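# urkivden-telemetry

Downlink logs from the Urkivden cubesat, cleaned up and put in one place. Mostly housekeeping: battery volts, panel temps, wheel speed, beacon counter. No payload images in here, those are a seperate repo.

## What you get

- `passes.csv`, one row per ground station pass, 1339 rows
- `frames/`, decoded frames, one folder per pass
- `raw/`, same thing before decoding. Big. Skip it unless you're writing a decoder
- `stations.csv`, the 19 stations that sent stuff in

Times are all UTC. Temps in C. Voltages are already scaled, don't scale them again (the old Arkari script did this, please stop using the old Arkari script).

## Getting started

Unzip, then `python load.py passes.csv`. Needs pandas. Works on Linux and Mac, haven't tried Windows.

Want one station only? Pass `--station Dewan`, or whatever name is in the stations file. Case matters, sorry.
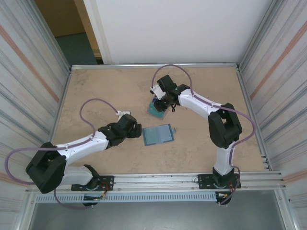
If load.py complains about a missing column you've got the April file. Column 17 got renamed from `bat_v` to `batt_v` after that. Pull again, or rename by hand.

## Known problems

Wheel speed reads zero for long stretches. Sensor dropout, the wheel was fine. Treat zero as missing.

Clilivier station clock ran fast until someone fixed the NTP setup. Rows before the fix have `clock_ok = 0`. We did not correct them, didn't want to guess at the drift.

Beacon counter rolls over at reboot. There's a `boot_id` column, group by that first or your plots will look insane.

Duplicate frames: when two stations hear the same pass both copies stay in. `load.py --dedup` keeps the one with the better signal. Off by default.

Panel temp on the -Y side is noisy below freezing. Use a median filter or leave it out.

## Not included

Command uplinks, keys, anything from the flight radio config. Don't ask. Orbit elements aren't here either, get those from wherever you normally do.

## Contributing

New station logs welcome. Open a pull request with max 100 passes at a time, the checker gets slow past that. Put your station in `stations.csv` first or the check fails and the error message is no help at all.

## TODO

- write up the frame format properly
- tests for dedup
- fix the plot labels, panel X and Y are swaped in one of them

Data CC BY 4.0, code MIT | Contact: open an issue | Back to top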